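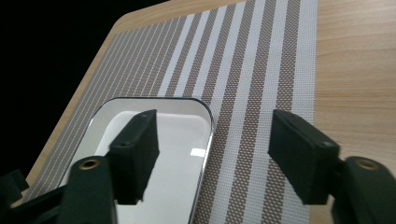
I'm looking for people who care how a table is set, or who'd like to start caring, to come and lay tables with me this October. My name's Lilibeth Cabrera and I run the dining room at Drivolthorpe, a guest house with a long breakfast and a fairly fussy supper. We're changing over all our table linen and trays before the summer bookings, and I want to try the new things on real tables with real people before I order the lot. The front-runner at the moment is a woven placemat in taupe-brown with white stripes, and on top of it a white tray with a shiny silver rim. I love the two together on the pale wood (I've gone on about it to everyone here), but my taste is only mine, and the guests have to eat off it!

So it's part casual job, part taste test. You'd do a short block of shifts, get paid for all of them, and tell me at the end what drove you mad.

What you'd be doing

Laying and clearing the small tables for breakfast, and again for supper. Carrying trays from the kitchen hatch. Wiping down mats and putting them away flat, please, never rolled, I've lost good mats that way. Trying a few different layouts: mat lengthwise, mat across, tray square to the edge, tray on an angle. Somtochukwu Oyelaran in the kitchen has strong feelings about the angle and you're welcome to argue with him.

You'd also sit down and eat at your own table once a shift. I want to know if the mat slides, if the tray leaves room for your elbows, whether the rim throws the light in your eyes. I noticed a bit of glare on the tray under the ceiling light and I can't decide if it bothers me.

The mats are the part I'm pickiest about. The weave is quite fine, with thin white stripes running the length of it and a little ribbing going the other way, and I'd like to hear how crumbs behave in that. Jam too. 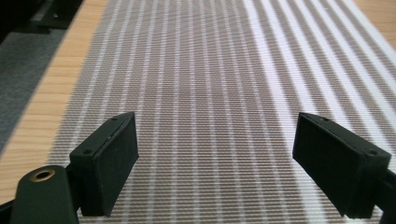

Who I'm after

Five people, any age from 16 up. You don't need to have worked in hospitality. I'd be very happy with someone who has only ever set the table at home, and just as happy with an old hand who'll tell me I've got it all wrong. Lefties especially, we never seem to have one. You'll need to be able to carry a loaded tray across a room and be on your feet for a few hours.

Hours and pay

Six shifts each, about 4 hours a shift, spread over 12 days. Mornings or evenings, and I'll try to give you the ones you ask for. Casual rates, meals included, and you can park out the back. Wear flat shoes and something dark. I've got aprons.

How to put your hand up

Ring the guest house and ask for me or for Annapurna Sundaram in the office, or drop a note in at the front desk. No résumé needed. Just tell us your name, which hours suit, and how you set your own table at home (a tea towel and a fork is a perfectly good answer). We'll have everyone in for a cuppa before the first shift so you can see the room and handle the mats and trays yourself.

Posted Jul 24, 2014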